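We use cookies to remember your reading settings. Accept | Manage

Filed under: Workplace Studies, Furniture and Fittings

3.2 Shared tables and the cable question

Of all the furniture in the study, the shared table gave us the most to write about. People pull chairs up to it, lean on it, leave papers on it, and run power across it in ways no catalog ever shows! We followed nine tables in three workplaces (labeled Dandberg, Stetilow and Kramer after the buildings) and kept notes on each for seven weeks, starting in May. The notes came to 102 entries, and nearly half of them mention a cable somewhere in the first line.

Earlier work on office tables has mostly dealt with height and surface area. Both matter, but our notes kept coming back to edges. A person standing at a table meets the edge first, and so does anything that has to travel from the top to the floor. We therefore sorted our entries by edge shape before looking at anything else, a choice that paid off quickly and made the coding a real pleasure.
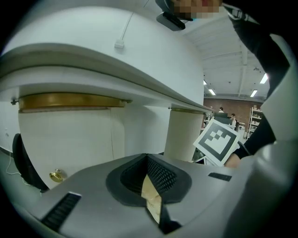

Figure 3. Curved white tabletop with a thick rounded edge.

Curved tops raise a question that straight ones don't: where should a cable go when there is no corner to aim for? On a rectangular table, people at all three sites tended to run a lead along the back and drop it at the corner. With a curved top they had to pick a spot for themselves, and their picks were wonderfully varied. The thin white cable in Figure 3 runs over the tabletop to a small white clip attached to the surface, an arrangement we coded as "clipped, top side." White on white is easy to overlook, and we went back through the Stetilow entries a second time to check that we had not missed similar cases.

We also coded what people handled while they stood at the tables: cards, cups, phones, folded paper. Small flat items were the most interesting group, as they were often held up and passed across the top without being set down. The Jurumen checklist, which we used for the first round of coding, has no category for this. We added one called "held over" and applied it to the earlier entries as well. Its overlap with the cable codes is taken up in Section 4.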